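Home News Services Your Council Meetings Publications Contact

Collecting glass, cans and plastics in the lower town: an interview with the head of waste services

The district of Inaswood will change the way it collects household recycling later this year. Under the new arrangements, the mixed green box will be withdrawn and replaced by two sacks, one for glass and one for cans and plastics, each emptied once a fortnight. Paper and card will continue to be taken weekly. The head of waste services met the editor of this bulletin to answer questions that residents have put to the council since the decision was published.

The first of these concerned the reasons for the change. The mixed box has been in use in Inaswood for a considerable time, and many households regard it as simple and familiar. The head of waste services accepted this. "The box has served the district well and we have no quarrel with it as a box," she said. "Our difficulty is with what happens to the contents. Glass breaks when the box is tipped, and small pieces of it find their way into the plastics. The buyer then pays us less for the load, or declines it."

Last year 78 loads were declined at the sorting hall operated by Tekance, the firm which holds the council's contract. Each had to be taken back, sorted a second time and delivered again at the council's expense. The head of waste services described this as the largest avoidable cost in her budget. She added that the figure had risen in each of the past three years, and that the contract allows the firm to make a further charge if it continues to rise.

Residents of the lower town have asked why their streets were chosen for the trial. It was suggested at a public meeting that the narrow lanes there are unsuited to additional collections. "We chose the lower town for exactly that reason," the head of waste services replied. "If the rounds can be completed there, they can be completed anywhere in the district. The crews were consulted before the streets were settled, and they asked for one alteration, at the foot of Gittins Hill, which we made."

The trial covered 414 households. Of these, 264 returned the questionnaire that was delivered at the end. A clear majority said that they would be content to keep the sacks. The most frequent complaint was that empty sacks blew away after collection, and a weighted base has been added to the design as a result. A smaller number of households said that they had nowhere to keep a second container, and officers have visited each of them.
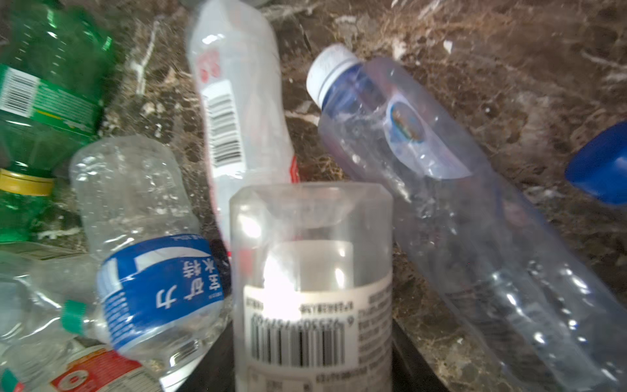 INASWOOD, May 14, 2024

The interview turned next to plastics, the subject on which the council receives the greatest number of enquiries. The head of waste services was asked whether the rules on bottles would be altered. She confirmed that they would remain largely as they are. Bottles should be empty and given a quick rinse in cold water. Labels may be left in place.

"Caps should be put back on," she said. "I know that for many years we asked people to take them off, and I understand that it is tiresome to be told the opposite. The equipment has changed. A loose cap is small enough to fall through the screens, and it is then lost. A cap on a bottle travels with the bottle."

She was also asked whether bottles should be flattened. The council has no firm preference, but a bottle with some of the air pressed out of it takes up less room in the sack, and this may be of help to larger households. Clear tubs and pots of the kind used for food are accepted with the bottles, provided that they are clean. Black plastic trays and carrier bags are not accepted and should be placed with general waste.

Several residents of flats have written to say that they felt overlooked. The head of waste services agreed that the position of flats was less settled than that of houses. At Sindunero Court, where there are 100 flats and a single bin store, individual sacks would not be practical. Shared bins with separate openings will be provided instead, and the managing agent has agreed to widen the door of the store so that they can be brought out to the road.

Asked about assisted collections, she said that every household at present on the register would remain on it and need not apply again. Crews will collect sacks from the door and return them to the same place. New applications may be made by telephone or at the front desk of the council offices.

The question of fines was raised in closing. The head of waste services said that none were planned. A sack containing the wrong items will be left with a tag explaining what should be removed, and it will be taken on the next round. "We would much prefer to talk to people," she said. "In the trial, a tag was usually enough."

Sacks will be delivered to all houses in the district before the new rounds begin in December. A printed calendar showing collection dates for each street will be enclosed with them. Green boxes may be kept for use in the garden or handed in at the depot.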